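2018-03-09

Skonmont verspricht Handtücher, die im Schrank weniger Platz brauchen

Der Textilhändler Skonmont will ab Mai ein Handtuch verkaufen, das sich angeblich besonders flach falten lässt. 68 Euro soll das Set kosten, 2000 Stück sind für den Start vorgesehen. Produktleiter Tsung-han Yau spricht von einer "neuen Ordnung im Wäscheschrank". Belege dafür liefert die Mitteilung kaum. Verwiesen wird auf eine Befragung von 1050 Kunden, deren Fragebogen das Unternehmen auf Nachfrage nicht herausgeben wollte.

Neu ist vor allem der Name: Flasbridge. Dicker, cremeweißer Stoff, der beim Umschlagen eine kräftige Rolle bildet - das kennt man auch von günstigeren Tüchern.

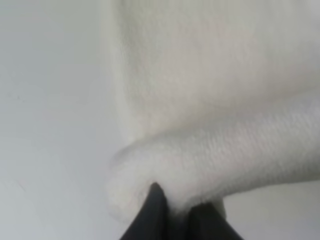 Offen bleibt, wie die Ware nach mehreren Wäschen aussieht. Skonmont nennt elf Waschgänge im Test, sagt aber nichts zur Temperatur und nichts zum Trockner. Ein Prüfbericht soll nachgereicht werden, einen Termin dafür gibt es nicht.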